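Community Help: Equipment and Procurement

Budget planning for hand-held grippers: spare pads and bushings

Posted by porurau_stores, 2019-07-13
Status: open

I am responsible for equipment purchasing at the Porurau training centre and have been asked to prepare a first budget for hand-held gripper tools. They are to be used for recording demonstrations of picking up small household articles, which our automation section will afterwards use in its own work. The request I received names four tools and gives no allowance for parts, consumables or the articles themselves.

The quotation from Kellora lists each tool as a single line, with the finger pads included and no separate price for replacements. A second quotation, from Mirkon, is higher, but itemises pads, bushings and fasteners. Our finance office requires all foreseeable costs for the year to be entered before the end of August, and a supplementary request is seldom granted once the year has begun.

The tools we have on trial are of the following pattern, and the articles are mostly of this size.
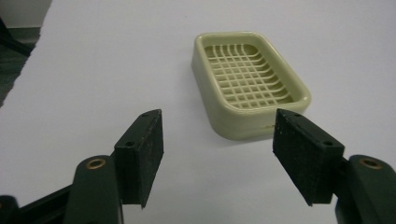
Trial tool with the fingers open, soap dish on the table.

I should be grateful for guidance on three matters. First, what proportion of the purchase price ought to be set aside for pads and other wearing parts? Secondly, is it reasonable to enter the household articles under consumables, or should they be treated as equipment? Thirdly, would members advise buying all four tools at once, or two now and two in the following year?

The ceiling for the whole line is 2,783 pounds, including delivery. I have no discretion to exceed it.

naidoo_workshop
Member, Naidoo technical college

We went through a similar exercise and made several errors, which I set out in the hope that they will be of use.

I would advise against fixing a percentage at the outset. Ask each supplier for the part numbers and unit prices of the finger pads, the bushings at the finger joints and the screws that hold the pads, and ask in writing whether the pads may be changed by the user. On one of our earlier models the pad was bonded to the finger, and a worn pad meant a new finger at several times the price. Where the pads are fixed with screws the work takes a few minutes and requires no return to the supplier. A quotation that does not separate these items cannot be compared fairly with one that does, and I would ask Kellora to reissue theirs before you place the two side by side.

Foam or rubber pads should be regarded as a consumable. How quickly they wear depends very much on what is being gripped. Articles with hard moulded edges, such as plastic trays and dishes, marked ours sooner than fabric or card did. We entered two spare pairs for each tool for the first year and had used all but one pair by the end of it. Bushings have given us no trouble, but we hold one set.

With regard to the household articles, our auditors accepted them as consumables on condition that no single article cost more than 50 pounds. Your own threshold may differ and should be confirmed locally. We allowed 200 pounds for the full collection and did not spend all of it. Please buy duplicates of anything you intend to use throughout the year. Shops withdraw a particular soap dish or cup without notice, and ours had to be replaced by a different shape halfway through a series of recordings, to the considerable annoyance of the staff concerned.

On the last matter, two tools now and two later is in my view the safer course, provided that Kellora or Mirkon will hold the price. Obtain that undertaking in writing as well. If they decline, four together may be preferable, as a later revision may not accept the same pads.

Two further lines are often omitted: table coverings, which become marked and must be renewed if the background is to remain plain, and storage cases. We entered 100 pounds for the two together.

benchhand
Member

Just get the cheaper ones. We did and they are fine. Check whether delivery is included, as ours was not and it caused a problem with the order.

kellgate_purchasing
Member

I agree with most of what the member from Naidoo has written, with one reservation. Splitting the purchase over two years means two sets of paperwork, two deliveries and, in our case, two warranty periods ending on different dates. Where the sum is as modest as this one, the administrative cost may exceed whatever is saved by waiting.

I would also recommend that the purchase order should state the colour and material of the pads by part number. Our first replacements arrived in a smoother material than the originals, and the supplier maintained that they were equivalent. The operators did not consider them so. The exchange was made in the end, but it took over a month, during which one tool could not be used.

porurau_stores

I am obliged to all who replied. Kellora has been asked for an itemised quotation and for confirmation of how the pads are fixed. I shall leave this entry open until their reply has been received.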